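Tuesday, late

I could not sleep, so I write. The kitchen is the warmest room in March and the lamp over the stove does not hurt my eyes.

Today I went to the swimming pool for the fifth lesson. I am 41 years old and I have lived near water in three countries and I never learned to swim. When I was a child my mother was afraid of the river, and later I was ashamed, and then the years went by. In January I saw the paper on the wall of the library, adult beginners, 26 dollars for one month, and I took a photo of the phone number and did not call for two weeks. But I called.

The pool is on Menzies Street, behind the school. It takes two buses and the second one is always late. I eat a banana at the stop and try not to think about the deep end.

The teacher is Janaína Fontes. She is small and she has a very strong voice, it goes over the water and comes back from the windows. Last week she told me that I hold my neck like a person who is waiting for bad news. I laughed so much that I swallowed water. Today she put her hand flat under my head and said, give me the weight, give me all the weight, it is heavy and I don't mind. And I tried. For the first minutes my legs went down as they always do. Then she said to look at the lights on the ceiling and say the months of the year in my own language, out loud. I came to September before I noticed that her hand was not there anymore.

I floated! I want to write it in a separate line but I will be modest.

Of course when I noticed, I folded up like a chair and went under. My nose still burns from it. The older man in the next lane, the one with the blue cap, clapped his hands two times. I don't know his name. He is learning to turn his head for breathing and he has his own troubles.

After that we did the kicking with the board. I am bad at the kicking. I move my feet with much energy and I stay in the same place, and one time I believe I went backward. Janaína says that I am riding a bicycle in the water and that the kick must come from the hip. I know this. My head knows it very well, but the knees have their own opinion. She gave me homework: to lie on my stomach on the bed, with the feet over the end, and kick slowly for as long as one song. I did it tonight before dinner. The neighbor downstairs probably thinks I am moving furniture.

I should write down also the locker, so that I remember. Broken again. It took my coin and did not give the key, and the girl at the desk had to come with the big ring of keys. She was nice about it. Next time I take one on the other wall, near the showers.

At home I had to do the boring things. The letter from Ruvgate about the electricity came, and it is higher than last winter, I read it three times to be sure that I understood the table. I will telephone on Thursday, in the morning when my English is fresh. In the afternoon it becomes tired and I say yes to everything. Also the soup pot needs a new lid. I use a plate, but the plate is too hot to touch, and today I burned the thumb a little.

My sister called at eight. I told her about the floating and she was silent, and then she asked if there was a rope. What rope? She imagines the pool like the river, with somebody on the bank holding me. I explained that the water came only to my chest. "To the chest is enough," she said, exactly in our mother's voice, and then we both heard it and she started to laugh and I also, and then it was not so funny. She had swimming in school, two years after I left it. She passed a test of 25 meters and never went into the water again. I asked her to come in the summer and swim with me. She said we will see. In our family this means no, but she said it slower than usual.

I keep thinking about those seconds before I noticed. My ears were under and I could hear only my own voice, from inside, saying the months. It was very quiet and very big at the same time. I was not brave in that moment, I simply forgot to be afraid. I would like to forget again next week, but I think you cannot plan this.

Things for the next lesson: the second towel, a coin and one more coin, the ear drops. Not to eat the banana so late.

It is past one now. The shoulders hurt, in a good way. I will drink the milk and try the bed again.
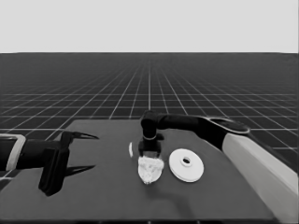

The milk is finished, so tea. I forgot to write that Janaína wants us to try the deep side before the end of the month, only holding the wall. I told her I will think about it, and she said that I can think about it while I am holding the wall.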